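Robots on the second floor

We've had the robots at the hotel since December. They do the bathrooms on the second floor, 21 rooms, and only the small things: toothpaste, soap, cups. Beds are still ours.

Callum used to do that floor with me. Now he's on linen downstairs and says he misses the talking. Iveta went on the training and got an extra 400 a month for it, so she's pleased. I'm somewhere in between. My knees are better — my shift is quieter than I'd like.

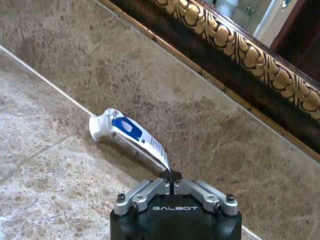
Rhys in the office wants them on the third floor as well by spring. We asked him what happens to our hours and he said nobody loses any, but we haven't had it in writing. Tadeusz is going to bring it up again at the staff meeting at 8.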